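# The Joy of a Good Sort

Give me a table, a few bins and a pile of empties, and I'm happy for the whole evening!

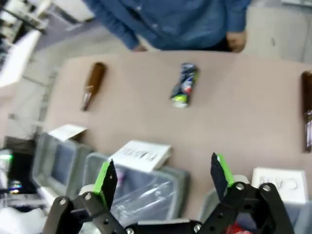
I caught the bug in November, when the Trornwood swap hall started a sorting night and I went along mostly for the soup. Cans are my favorite. There's something wonderful about a really crushed one, all crumpled color and shine, and how little room it takes up once it's flat. Brown glass bottles need a gentler hand (lay them down, don't drop them), and plastic always fills its bag faster than you'd think.

My best tip is the cheapest: handwritten signs. Big marker letters on plain white card, one word each, propped right by the bin. We tried the printed stickers from Flellow for a while, and they looked lovely, but people read the marker first. At home I line the plastic bin with a clear bag, so I can spot a stray can before I tie it up.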